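Pre-session inspection, wrist camera and gripper - page-handling examples
Site: Nillville, bench 2. April 2026
Inspected by: Friederike Mühlbauer

E-stop, both sides - OK
Gripper finger fasteners - OK, re-torqued
Wrist cable strain relief - worn, replace before July
Lens cleaned, focus locked - OK
Free disk space for 1,000 episodes - OK
Operator log signed - NO. Gunther Strobel to sign before restart.

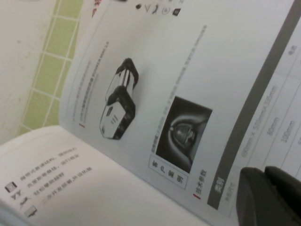
Focus and glare were checked at working distance with printed matter as the target. Acceptance is that table figures can be read from the wrist view without enhancement. The dimensions row, 650mm × 570mm × 325mm, is legible and passes. Soft sheen where the paper bends toward the fold - acceptable, but re-check if the lamps are moved. Fingers over the lower part of the specifications table: label that region as occluded.

Episode 678 rejected, joint data missing. Repeat the colour check after any lens change.

Gendgate, Nillville - Contact - Copyright - Back to top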